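Hivport tool depot puts robot arms on its return tables

HIVPORT, November. The Živković equipment rental depot on the Moltasthorpe road has begun using robot arms to handle some of the carrying cases that come back from customers, a job that until this fall was done entirely by hand.

The depot rents out drills, meters and other small tools to building crews. It keeps 1737 cases in circulation, most of them hard plastic, and on a busy day 295 of them come back. Each one has to be set on a table, turned the right way, checked for damage and sent on to be emptied or shelved.

The arms work with a program called Candness, which was set up for the depot over the summer. Each arm has a two-finger gripper and a small camera close to it. For now they are limited to closed cases. Opening the latches and checking what is inside are still jobs for the staff.

Return tables at the Hivport depot
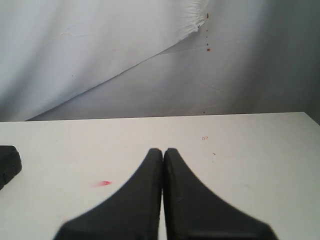
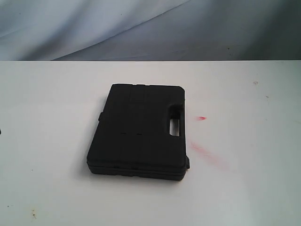
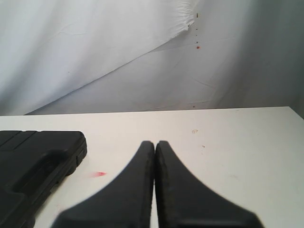

The depot has 31 employees, and 9 of them worked the return tables before the change. The company says all 9 are still there, but their day looks different. Four have moved to the inspection room, where tools are tested and parts replaced. Three look after the arms and take over when a case is set aside. The other two have gone to the front counter, which had been short of people since spring.

Pay for the inspection jobs is higher, and the people who moved there had six weeks of training on paid time. Pay for those who stayed with the return tables did not change. Staff have asked for that to be looked at again, on the grounds that watching the arms and clearing stoppages calls for skills the old job did not. The company says it will answer before the end of winter.

Lifting was the main complaint under the old setup. Some of the cases are heavy, and workers on the late shift often went home with sore wrists and shoulders. Those on the tables now lift less but stand in one spot longer, and stools and floor mats have been ordered.

Speed has not gone up much so far. The arms are slower than a practiced worker on a single case, and dark cases with few markings have taken the longest to get right. Managers expect the gain to come in the evening hours, when returns pile up and fewer people are on shift.

The late shift, which runs until 10 p.m., will keep its present number of workers through the winter. A second Živković depot, in Moltasthorpe itself, is due to get the same equipment in March if the Hivport tables keep up with spring returns.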